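豆乳ヨーグルトを家で作る手順

印刷する | メールで送る

牛乳のヨーグルトをやめて最初に困るのが朝食です。市販の豆乳ヨーグルトは毎日買うと高くつくので、家で仕込みます。

用意するもの
・無調整豆乳 300ml
・Plelierの植物性種菌 3g
・ふたつきの容器

豆乳は大豆と水だけのものを選びます。調製豆乳は固まり方が安定しません。容器とスプーンは熱湯をかけ、ふせて乾かしておきます。
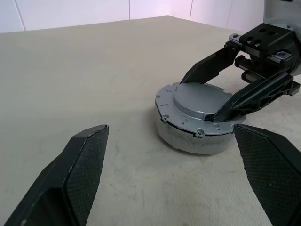

仕込みの容器は、口が広くて洗いやすいものが向いています。ガラスでもほうろうでもかまいません。形は写真の銀灰色の金属のような丸い筒形だと、すみに豆乳が残らず、スプーンも底まで届きます。ただしふたはきつく閉めず、のせるだけにしてください。

1. 豆乳を人肌に温める。60度を超えたら冷ましてから使う。
2. 種菌を入れ、底から静かに混ぜる。
3. ふたをのせ、40度前後で保温する。およそ14時間で固まる。
4. 固まったら冷蔵庫に移し、よく冷やす。

2月は台所が冷えるので、容器をタオルで包み、保温をもう少し長くします。途中で揺すると水が分かれます。分かれた水は捨てずにスープに入れます。酸味が強いときは次回の保温を短めにします。

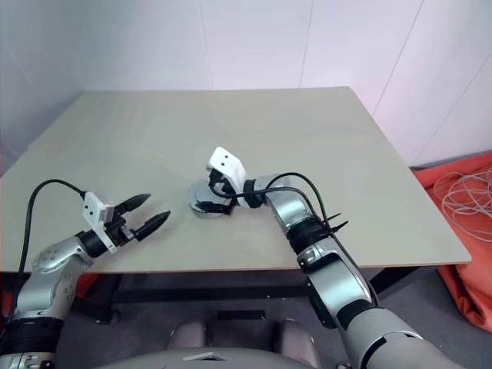

Pemton植物食クラブ 台所班

食べ切る目安は冷蔵で3日です。においや色がおかしいときは食べないでください。甘みはメープルシロップか、つぶしたバナナで足します。塩とレモン汁を混ぜると、サラダのソースにもなります。

2018/08/20 更新

シェア 14 | コメント 3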